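Section 4. Running the open day demonstration

4.1 Before visitors arrive

These steps apply to the hand-held gripper station at Stukdale. The Latlow site uses the same procedure with its own table plan. The station needs 2 operators.

1. Set the table against the wall and cover it with a cloth. Smooth the cloth toward the edges.
2. Put out household items of differing stiffness. Soft packs, a bottle and an open box are suitable.
3. Leave 200 mm clear between the front row of items and the operator's edge of the table.
4. Check the fingertip pads on each gripper. Replace any pad that has lifted at a corner.
5. Open and close the fingers through full travel 4 times. Movement should be even.
6. Start a new session in Sutumen and enter the station name.

Note: Sutumen does not save a session that has no station name.

CAUTION: Keep fingers, sleeves and lanyards out of the linkages while the grippers are being worked.

4.2 Two-operator approach to a soft pack

1. The first operator opens the fingers wide and brings them up to the near side of the pack.
2. The second operator brings a gripper in level with the cloth, toward one end of the pack, holding it from underneath.
3. Stop when a pad rests against the end of the pack. Do not squeeze yet.
4. The first operator calls "close". Both operators close slowly.
5. Lift, hold for some two seconds, and lower.

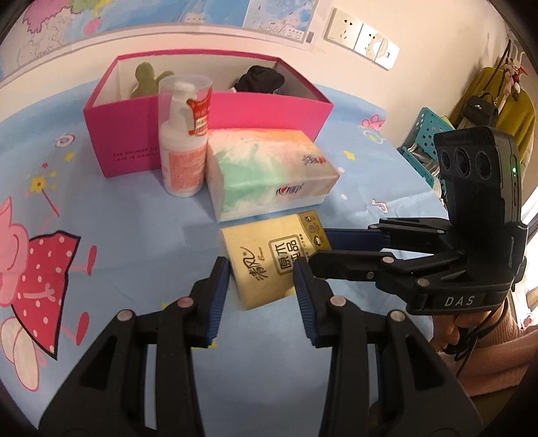

Can visitors try the grippers themselves?
Visitors may use one gripper at a time with an operator beside them. Children must be able to hold the tool steady with both hands.

CAUTION: Route the cable clear of the table edge before handing a gripper over. Do not carry the tool by its cable.

4.3 Between groups

1. Return the items to their starting places.
2. Wipe the grips and pads with a dry cloth. Solvent cleaners harden the pads.
3. Close the session in Sutumen and start a new one.

Report worn pads or loose pivots to Elfriede Harms at the Teuber desk. Tag the gripper and take it off the table until it has been checked.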